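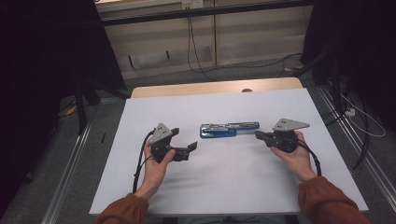

*Page last changed: February*

**The Gromar Reader: Essays on How Small Towns Vote**
Edited by Efua Addo. Paperback, 300 pages, 11 essays. Orken Press, stock no. 2645.

I've sold a lot of election books, and most of them go stale by the next primary. This one I keep rereading! Addo got her writers to stick to town councils and school boards — places where 30 votes can swing the whole thing — and they write like people you'd want to sit next to at a meeting.

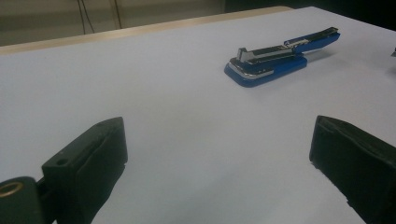 My favorite is the Chien chapter on ballot order (short, a bit grumpy, great charts). The Penemo one drags in the middle, but the notes are worth it if you teach this stuff. No index, sadly. Class sets ship flat in one box, and I can hold copies for you until the term starts — just put the course name in the order notes.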